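4.2 Bin picking with the two fingertip sets

The second experiment moves from single objects on a flat surface to objects in a bin. We kept the arm, the controller and the planner fixed and changed only the fingertips. Set A is the straight pair used in Section 4.1. Set B has the same length but a shallow inward bend near the tip, which was meant to help with objects that have open or curved sides.

Both sets were run with the Bamley position controller and again with the Atanasov force controller, which gives four conditions. Each controller was allowed 1,000 grasp attempts, split evenly between the fingertip sets. An attempt started when the planner sent a grasp pose and ended when the arm either reached the drop point or reported a fault. Attempts in which the planner found no pose were not counted and were repeated after the bin had been stirred by hand.

A grasp was scored as a success if the object was still in the gripper at the drop point. We did not require the grasp to match the planned one. An object that rotated between the fingers on the way up but stayed in the gripper was a success. An object that came up together with a neighbor was scored as a double pick and reported separately, as most of the picking applications we have in mind would reject it.

The objects differ in shape, size and stiffness, and they were returned to the bin by hand between rounds. We did not try to place them in fixed poses. Objects were allowed to come to rest against the walls and against each other, and a round was not restarted when this made them hard to reach. Figure 4 shows the arm at the bin with an object at the gripper. The clearance between the lower finger and the bin floor was set by the planner and was the same in all four conditions.

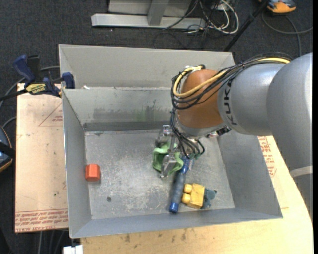 Figure 4. Grasping in the metal bin with the KUKA arm. The gripper holds the green object while other objects remain on the bin floor.

Rosalba Bortolotti, commenting on an early draft, objected that the comparison favors the force controller, because a position controller is normally tuned to the stiffness of the fingers and ours was tuned once and left alone. She suggested that a second tuning for Set B would close most of the gap. We think this is a fair point. We kept the single tuning because the question behind this experiment was what happens when fingertips are swapped on a working cell and nothing else is touched, but the numbers below should not be read as the best that position control can do.

Of all failed attempts, 271 happened before the object left the floor. We went through these by hand from the force log and the camera recordings. The largest group was early contact, where one finger touched the object first and pushed it out of the planned pose before the second finger arrived. This was more common with Set B under position control. The bent tip reaches the object sooner than the planner expects – the planner uses a straight finger model for both sets – and the controller keeps moving along the planned path. Under force control the arm stopped at first contact and closed from there, and the object was often still between the fingers.

The second group was floor contact. A fingertip came down on the floor of the bin and the arm stopped with a fault. Here the two fingertip sets behaved alike, and the controller made the difference. The Atanasov controller slid along the floor for a short distance and then closed. The Bamley controller has no such behavior and reported a fault each time.

Objects resting against a wall were hard for every condition. The planner will not place a finger between an object and a wall, so it falls back on a grasp from above, and long objects tended to roll out of that grasp. Neither fingertip set helped much. The Sirkomby suction cup tested in Section 4.4 was better on these objects but could not hold the ones with open sides.

Fingertip wear was small. The coating on Set A had worn through at one corner by the end of the runs, and Set B showed scratches on the outer face only. We did not replace either set during the experiment.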